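Radymyr Pavliuk
10 Feb 2022

1/ The Varkuso road bridge closes to all traffic tonight at 8 p.m. and stays closed for 20 days. I've been reading the works notice so you don't have to dig through it. Thread.

2/ The job is bearing replacement. The deck sits on steel bearings at each pier, and the ones on the Grikasside end have seized. The deck has to be jacked up a few millimeters to get them out, and no one can drive on it while it's on jacks.

3/ The contractor is Panasiuk. They did the retaining wall on Mill Road last August. Crews will work days and nights, but the notice says no hammering or cutting between 11 p.m. and 6 a.m.

4/ Cars and vans: signed detour by the lower crossing at Breltum. It adds roughly 20 minutes at busy times. Trucks are not allowed on the Breltum crossing and have to use the highway.

5/ Buses: the 4 and the 11 will turn around at the Grikasside end. A shuttle runs from the Varkuso side to the train station every half hour. Regular tickets are good on the shuttle.

6/ Walking and biking: the downstream sidewalk stays open except for two overnight closures while the jacks go in and come out. Dates for those will be posted at both ends. You have to walk your bike.

7/ Some people asked why it can't be done one lane at a time. I put that to Stefaniia Dovhaniuk, the project engineer. Her answer: "The deck is one piece across its width. We can't lift half of it."

8/ Length of the bridge, for those arguing in my replies, is 785 feet from abutment to abutment. The 900 figure going around includes the approach ramps.

9/ The county counted 2,564 vehicles a day on it in the last survey. Expect Breltum to be slow, especially before school.

10/ Business access on River Street stays open from the Grikasside end. Deliveries should come in before 10 a.m. The loading bay by the hardware store will be used for materials.

11/ If the weather holds they may open early. If it's too windy for the crane they may run over. I'll add to this thread when I hear either way.

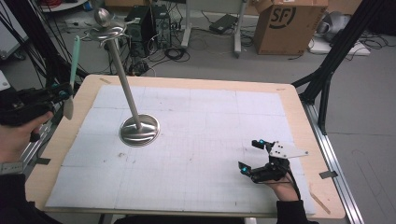 12/ Correction to post 5: the last shuttle leaves the train station at 10:40 p.m., and there is no shuttle on the two nights the sidewalk is closed. Thanks to those who wrote in.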